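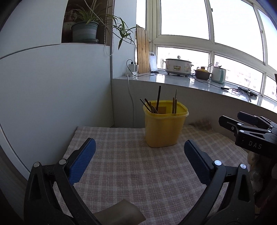 Changing the finger pads on my hand grippers

In August I changed the finger pads on both of my hand grippers, and I want to write down how I did it, before I forget again. The pads are the blue textured ones. The old pads had become smooth at the tips, and thin things were turning in the jaws. Chopsticks were the worst.

First I wash my hands, because grease on a new pad ruins it very quickly. Then I loosen the pivot screw near the pad, only a little, and pull the old pad off slowly from the bottom. Some glue always stays on the plastic. My friend Zbigniew Szulc scrapes it with a knife, but I use a cloth with alcohol and wait two minutes.

The new pads I ordered from Villow. They cost 2,990 for a pack of 6, with shipping, and I find this too much. When the pad is on, I close the jaws on a folded piece of paper and leave them closed overnight.

In the morning I tighten the screws. Here I made a mistake the first time: I tightened too much, and the left jaw moved slower than the right one. It must move freely, but without play.

For the test I use the yellow container with chopsticks and thin wooden sticks, on the kitchen table. I take out one stick, hold it, turn it and put it back. If it slips, I look at the angle of the pads again.

Asmaa Lamrani asked me if the screws need thread glue. I have not tried it yet. If you have, please write me which kind.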